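Speaker notes - Brida student robotics club, end of year talk
December 12, 2020
Version 3, the short one. Slow down!! Water on lectern.

OPENING (keep it under two minutes)

Thanks for having us. Say who we are - Brida, after-school club, high school kids, all years mixed in together. I'm doing the first half, Maribel Cuervo has the demo questions, Tumelo Baloyi has anything about code.

Ask for hands: who's got an old computer in a cupboard at home? Wait for it. Leave hands up. Now who knows how to get the hard drive out of it? (Most hands drop. If they don't, skip the next line.)

Project name is Grirkley. Don't explain the name, it eats five minutes. If someone asks, it was a typo in the first grant form and it stuck.

THE IDEA

Grirkley = get a robot arm to help take apart old desktop computers so the parts can be sorted. Drives one way, memory another, boards another, steel case to the scrap.

We started the year wanting to do the whole machine. Start of February, big plan on the whiteboard, every screw. By the second month we'd cut it to drives and memory. Say this plainly, the younger kids need to hear that cutting a project down is allowed.

Budget was 3000 dollars for the year. Spent 3008. The eight dollars is zip ties, and yes I paid it myself. (pause for laugh, move on if none)

Arm is on loan so it isn't in that number. Most of the money went on table rails, printer filament and fixings.

SETUP

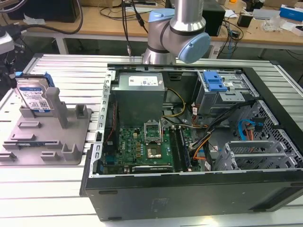
Brunix is what the kids call the test computer, and it's been on the table more or less all term. We stuck with one machine on purpose so that when something changed we knew it was us and not the computer. Tower goes on its side, cover off, opening up, so the arm comes at it from overhead. Grey tray on the left is our own print, and the hard drive is standing in the back corner of it there with the blue bracket along the top. The tray went through a lot of versions. Early ones had no tabs and the drives just fell over. Year nines did most of the drawing, name them here - CHECK LIST, don't miss anyone like last time.

Slotted table: point out you can bolt anything anywhere. Then say why that was a pain. If you can bolt it anywhere then you WILL bolt it somewhere else next week and forget. We lost two whole sessions to a tray that had been moved and not written down. Now there's a logbook. Everyone hates the logbook. Logbook stays.

Talk through safety, short version:
- glasses on, hair back
- power lead is out of the computer before it comes anywhere near the table
- one person on the stop button and that's their only job
- no hands in the case when the arm is live, no exceptions, incuding me
- don't open the power supply, ever. Parents like hearing this one so say it loudly

WHAT WAS HARD

Cables. Cables cables cables. A kid can push a cable aside without thinking. The arm has to be told, and the cable is never in the same spot twice. Tumelo has a good bit about this, let him have it.

Latches. Made for a thumb. Try describing what your thumb does when you squeeze a plastic clip, out loud, in steps. Do this with the audience if there's time. Gets them going every time.

Memory sticks. Clips at the end of the slot, then lift straight. Lift crooked and it jams. We practised by hand first, every kid, before anyone wrote a line of code. Best decision of the year and it was Maribel's, say so.

Processor socket - we open it by hand and leave it alone after that. Too easy to wreck. Someone will ask why the arm doesn't do it. Answer: maybe next year, with a board we don't mind losing.

Light. The room has windows all down one side and the afternoon sun moved across the table, so things that were fine at the start of a session went funny by the end. Blinds fixed most of it. Cost nothing. Wish we'd thought of it sooner.

HOW WE RUN A SESSION

Pairs. One drives, one writes. Swap halfway, even when they moan.

Start with the reset: computer back to its marks, tray checked against the logbook, drive back where the next run wants it. Then a slow run with the arm well clear of the case. Then the real one.
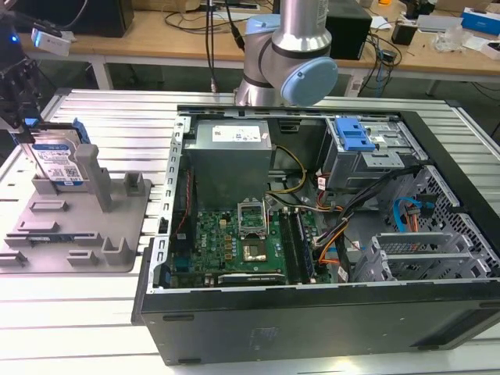

When a run goes wrong we don't touch anything until the writer has it down. That's the hardest rule for the kids becuase the first thing anybody wants to do is fix it. Some of our best notes are from bad runs. Read out one from the logbook - the "it hugged the cable" one, page is flagged.

Target was 300 logged tries by the end of the year. Good, bad, whatever, all of them count as long as they're written up. We got there in the last week. Kids brought cake. Don't show the cake.

Next year's number is 2000, which is silly, and the kids picked it. Told them I'd put it in front of an audience so now it's official.

WHAT WE WANT FROM YOU

Old desktops. Any make. Wipe or pull the drive first please, we do NOT want your tax returns. Laptops no, too fiddly for now.

People who can solder and have a free afternoon.

Somewhere to put the old desktops.

QUESTIONS - likely ones

Is it faster than a person? No. Not even close. Don't dodge it.

What's the other arm in the club cupboard? That's Puma, the cardboard one with syringes, the year sevens built it. It works, sort of. They're here tonight, be nice.

Can my kid join? Yes, forms with Maribel at the back table. No experience needed. Closed shoes needed.

What language is the code? Tumelo.

Do the parts get reused? Some memory has gone back into the library machines. Rest goes to the recycler in sorted boxes.

If running over, drop the light bit and the thumb bit. Keep the cables. Thank the school office by name, and give back the clicker!!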